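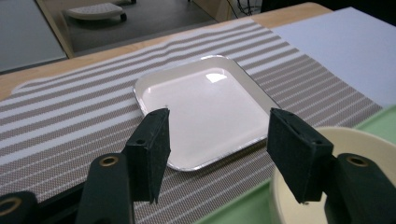
New plates, old table

For many years I ate from round plates, and I did not think about it. Then in April two of them broke in the same week and I decided to change the whole set. I looked in three shops in Nallberg and at the end I bought square ones, white, with soft corners and a small raised rim. The set was 499 crowns, which I find a fair price for glossy plates that can go in the dishwasher.

The first evening I was not sure. A square plate asks you to decide how it should stand. Straight, with the side parallel to the table? Or turned, with one corner towards you? My placemats have stripes, off-white ones and woven ones in taupe and white, and when everything is straight it looks to me a little like a hotel breakfast. So now I turn things as I like and do not correct them.

The placemats are older than the plates. I bought them from Wedo when they closed their small shop by the station, and I have washed them so many times that I stopped to be careful with them. They are good on a light wooden table, as they do not hide the warm colour completely. Dark ones I tried before, and every crumb was visible.

The bowls I did not change. They are cream, round and with a thick rim, and I was afraid that cream beside white would look dirty. In daylight it is fine. Under the kitchen lamp the plates shine quite strongly and the bowls look more yellow, but with soup inside one does not see it.

One practical thing: square plates need more place in the cupboard. My shelf is 19 centimetres high and they stack well, but the corners touch the door if I push them in without attention. I moved the glasses one shelf up.

Next I would like to find napkins, perhaps in pale green. If you know a shop which sells them one by one, please write it in the comments.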